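My new coworkers don't take lunch

I've been in garment returns at Saltari long enough to remember when we did all of it by hand, with a radio going and a fan that only blew on one person. So when Grivari came in this February to start automating the sorting end, I had opinions!

First, nobody on my shift lost their job. I know that's what everyone wants to ask (my mother asked twice). What changed is what we do all day. Half of us are now teaching instead of sorting, and teaching means doing the same small chore with a pair of hand-held grippers, over and over, so the machine can learn from how we move. Our target is 100 runs a shift. I made it to 90 last week and my thumbs were toast.

It's a funny thing to get better at. You can't feel anything through the jaws, so you start watching your own work the way a new hire would. Hangers are the worst, they hook onto each other if you so much as look at them. Peninah Swai, who trained me back when training took 20 minutes and a donut, is slower than me at it and way neater, and I'm a little jealous.

Hangers and the basket, my least favorite station: 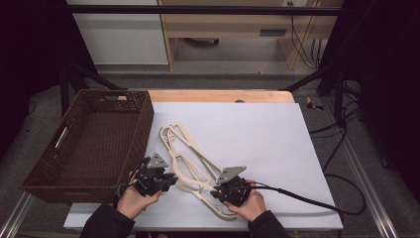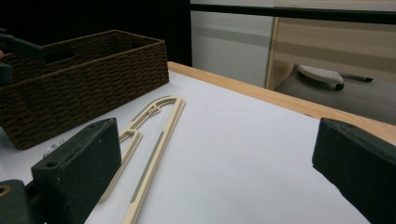

What I miss, and what I don't

I miss the talking. You can't really chat while you're doing a run, and by break everybody's a bit fried. I don't miss the lifting one bit, and my back agrees with me. We did get a small raise for the teaching hours, but it hasn't been put in writing past the summer, and I'd like to see that fixed before I start saying nice things about the whole project. Peninah and I are bringing it up at the next shift meeting.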